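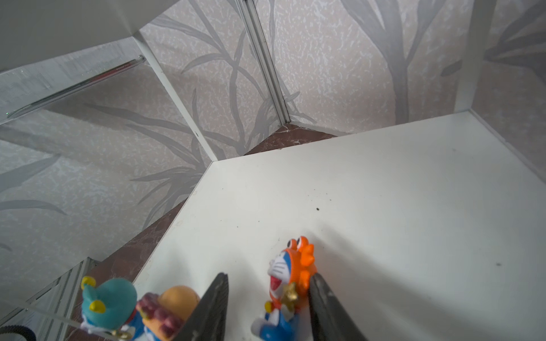 The orange costume, my favorite of the bunch, with one of his neighbors in the teal hat.

2020-04-17

I meant to write about the hallway closet. I promised Mwajuma a hallway closet post back in September and she has been very patient with me, but the closet is still the closet, and in the meantime I have spent two afternoons on a little white shelf that you could carry under one arm. So you're getting the shelf.

If you've been reading a while you may remember the box of small figures that moved house with us. Natalia Nava had them on the windowsill at the old place on Gilberg Street, back when we shared the upstairs, and when she left she pressed the whole box into my hands and told me they'd be happier with somebody who dusts. I don't dust, but I was touched. They sat in that box for longer than I'd like to admit, wrapped in pages from a Givwood catalog, and I'd find the box every time I was looking for something else (the good tape, usually) and unwrap one or two and then put them back.

The orange one is the reason I finally got them out. He's one of those round blue cartoon cats, Doraemon style, dressed up in a bright orange costume with a crest on the hood and a pair of big bulging eyes on top, so there are really two faces going on at once. His mouth is wide open and red, and he's holding a little gold something in front of him. Imani says the costume is a lion, on account of the spiky mane. Oduor is just as sure it's a crab. I've held him up to the window and turned him this way and that and I can see both, and I've stopped trying to settle it, since it makes for a good ten minutes of conversation whenever we have a cup of tea going. If any of you know what he's dressed as, please leave me a comment!

His neighbor in the big teal hat gets fewer compliments, but he grows on you. There's a bit of yellow on the front of the hat that looks to me like a beak, and a yellow knob on top. I called him the duck for a week, and then Imani's little girl corrected me with great seriousness and told me he was a penguin, and now I don't call him anything.

The shelf itself came from the Urance sale. I paid 7 dollars for it, and I'll be the first to say it has lived a life. The boards are scuffed, with gray marks here and there that I went at with baking soda and an old toothbrush, then with dish soap, then with one of those white sponges that promise you everything. Some of the marks got lighter. Some of them I think are simply part of the shelf now. There's a dark little speck too, and I've decided I can be a grown woman about a speck.

It's two boards and some thin legs, nothing fancy, and I went back and forth a good deal on where the figures should go. My first idea was to put everybody on top, where they'd catch the light. I set them up, stepped back, and they looked like they were waiting for a bus. On the lower board they have a roof over them, and it makes a kind of porch. I turned the shelf at an angle as well, so the open front faces off toward the left, and that one small change did more for it than all my scrubbing. Straight on, it looked like something in a store. Turned a little, it looks as if somebody lives there.

Then came the pigs. The pigs are mine from before Natalia's box, little pink toy ones, and I had no plan for them at all. I'd tipped them out on the tabletop to get them out of my way while I was arranging the others, and when I looked over they had more or less arranged themselves.
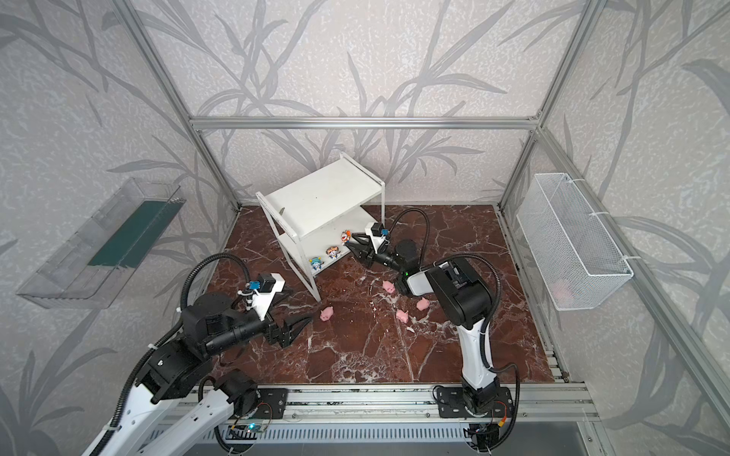

Three on the porch and four in the yard. I've left the top board alone for now.

I like them scattered. I did try them in a row, and I tried them two by two, and I even tried one up on the lower board with the cats, but every time I tidied them they stopped looking like pigs and started looking like erasers. One is off by himself to the left, close to the front legs of the shelf, and I've grown quite fond of that one. He seems to be thinking about going up.

The tabletop deserves a word too. It has a glossy red-brown marble pattern with white veins running through it, and when I first saw it I thought it would swallow anything you put on it. I was wrong about that. The pink shows up beautifully against the red, and the white shelf looks crisper than it has any right to, scuffs and all. I'd have been more worried about the wallpaper – big gray leaves and stems on pale gray, going right across every panel – but it's quiet enough, and it gives the cats a bit of a garden behind them. Atieno Shemweta, whose taste I trust more than my own, had warned me off patterned paper with a patterned top. She came by and looked and said, "Well, all right," and from Atieno that is practically a bouquet.

As for storage, I've come around to hanging things on the sides and keeping the surface for whatever I want to look at. On the left there's a long clear tray, open along the top, with a dark green board standing up in it lengthwise. I love a clear tray. You can't hide things from yourself in it. On the right is the white wire basket, fastened up with white cable ties, and I know cable ties aren't elegant, but white on white you hardly notice them, and I had a bag of 50 from Ndung'u Hardware to use up. I did consider proper hooks. I even had some in my cart at one point, and then I thought about the drill, and where the drill might be, and I went and got the cable ties.

A few people asked last time how I keep small things like this clean, and I'm afraid my method is a soft makeup brush and a podcast. Take everything off, wipe the boards with a barely damp cloth, brush the figures while the boards dry, and put them back however they want to go. The creases in the costumes are where the dust gathers, so go gently around the hoods and collars. I wouldn't soak anything with paint on it.

The top board is what I'm still chewing on. Oduor wants a tiny plant up there. Imani thinks the pigs should have it. I'm inclined to leave it bare through the spring and see whether I start setting my keys on it, in which case I'll know it needed something.

Mwajuma, the closet is next. I've bought the bins.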